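Search this site Search
Menu

Workplace Culture and Internal Events
Unit 4: Recurring Staff Gatherings
Course handout, Jillar Institute of Management
Revised July 18, 2019

Scope of this unit

Unit 3 dealt with one-time occasions such as anniversaries, office openings and retirements. This unit deals with gatherings that return on a regular schedule: the monthly lunch, the quarterly quiz, the book exchange, the lunchtime talk. Students should have read the Neves case before class and should bring the planning sheet from Unit 2.

4.1 Definition

A recurring gathering is an event held for employees, at the employer's expense in whole or in part, at intervals known in advance. Attendance is voluntary. Where attendance is expected or recorded, the event is treated as a meeting and falls under Unit 6.

The distinction matters when the gathering is held during paid hours. Employees who choose to remain at their desks must be able to do so without comment from a supervisor. The written invitation should say so in plain terms.

4.2 Choosing an interval

The interval is usually set by whoever proposes the first event, and it is often too short. A monthly event requires a host, a room and a budget line twelve times a year. In the Neves case, a monthly trivia lunch drew 30 employees to its first session and 8 to its fifth. The company moved to a quarterly schedule the following May, and attendance recovered to 24.

Students should note that Neves changed two things at once. The quarterly lunch was also moved from Friday to an earlier day of the week, when fewer employees worked from home. The case does not allow the two effects to be separated, and answers which credit the interval alone will lose marks.

4.3 Hosting and rotation

Under a fixed host model, one department runs every session. Standards remain even, but the event comes to be seen as belonging to that department. Under rotation, each department takes a turn. Costs vary more from one session to the next, and a handover note is required.

The handover note should record the supplier used, the amount spent, the room booked, and any complaint received. One page is sufficient. Ginda, the second firm discussed in this unit, kept its notes in a shared folder that new hosts were not given access to until the week of the event. Three hosts in a row ordered from the same caterer after it had been marked as unsuitable.

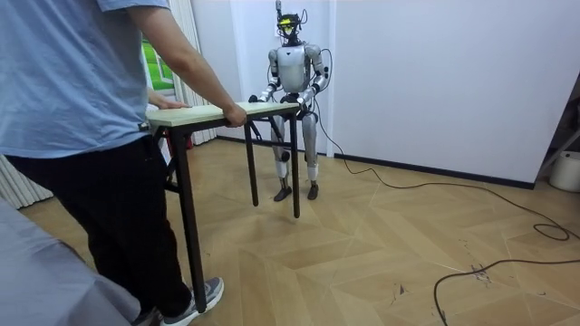
A rotation list should be published for the full year. Departments with seasonal workloads, such as payroll and accounts, should be asked for their preferences first. Trades between departments are acceptable if they are entered on the list by both parties.

4.4 Budget

Two methods are in common use. The per-head method sets an amount for each expected guest. The flat method sets an amount for each session, whatever the turnout. The per-head method rewards accurate replies and is preferred for catered meals. The flat method suits events where the main cost does not change with numbers, such as a hired speaker.

Prizes should be entered separately from food. Gift cards may count as taxable pay and should be cleared with payroll before they are announced.

4.5 Food, drink and access

Dietary questions belong on the reply form. If alcohol is served, the invitation should state the hours of service, and an equal choice of other drinks should be provided. Games and contests should be open to employees who cannot stand for long periods or who follow by captions. Rondis, in the reading for next week, asks each host to complete a short access checklist before the room is confirmed.

4.6 Ending an event

Few organizations plan for the end of a gathering. Students are asked to propose, in advance, the attendance figure or number of sessions at which the event will be reviewed. The review may lead to a longer interval, a new format, or closure. Closure should be announced in writing to all staff, including those who did not attend.

Assignment

Prepare a one-year plan for a recurring gathering at an organization of your choice. Include the interval, a rotation list, a budget under one of the two methods in 4.4, and a review point. Attach a sample invitation. Plans are to be submitted through the course page before the Unit 5 lecture. Late plans are accepted only with prior approval from the course office.

0 comments 2 shares

This website uses cookies to improve your visit. Accept Manage settings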